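Nilmont Water Watch is back, and we want more jars!

When we started sampling the creek last spring we hoped for a few dozen jars and a bit of company on the bank. By the end of the season we had 468 samples from 44 spots, all the way from the culvert behind the Wuyts parking lot down to the footbridge at Erisia. That is a wonderful pile of water, and it has already taught us a lot about a creek most of us had been driving over for years without a second look.

The big surprise was the upper stretch. We had all assumed the water would be cleanest near the springs and get steadily worse on its way through town, but the nitrate readings just below the old orchard were higher than anything we found downtown. They dropped again after the marsh – those cattails are doing a lot of work! Noreen Nic Aodha has drawn the whole thing up as a long paper map with colored bands, and it's hanging in the library hallway, next to the drinking fountain. Go and see it if you haven't. She has left space along the bottom for this year's numbers.

Sampling starts again in August and we'd love to reach 500 jars. You don't need any experience. Pick up a kit from the library desk, choose a spot on the sign-up sheet (the ones marked in blue have no one yet), and collect your water between 7 and 9 in the morning. Rinse the jar three times with creek water before you fill it, fill it right to the brim, and write the spot number and time on the label before you wade in, when your hands are still dry. Then bring it back the same day, in a cooler if it's warm out.
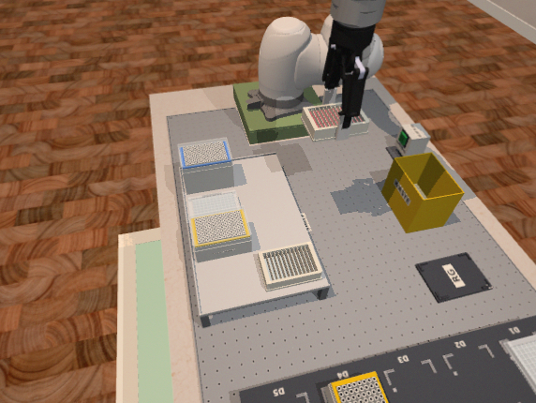
A computer-rendered lab bench, with a rack of red-topped tips and a small instrument with a green display.

A few people asked about the phosphate numbers, which were missing from the spring report. We ran short of test reagent halfway through and decided to hold the results until we had a full set. The new batch is in and we'll be testing for phosphate at every spot this time, along with nitrate, pH and cloudiness. Families with younger kids often like the cloudiness tube best. You pour in water until the black and white disk at the bottom disappears, and it starts some very lively arguments.

We're also adding a bug count at the Grirus Lane bend, where the stones are flat and the water barely covers your ankles. Mayfly and stonefly nymphs are a good sign, and last year we found both there, including one stonefly as long as a thumbnail (I may have yelled). The count takes 30 minutes. Old sneakers are better than sandals, and a white dishpan is handy if you have one to lend.

Kits are free, and the sign-up sheet stays at the library desk until all the spots are taken. If you sampled last year and still have a cooler of ours in the garage, please bring it back when you come for your jar.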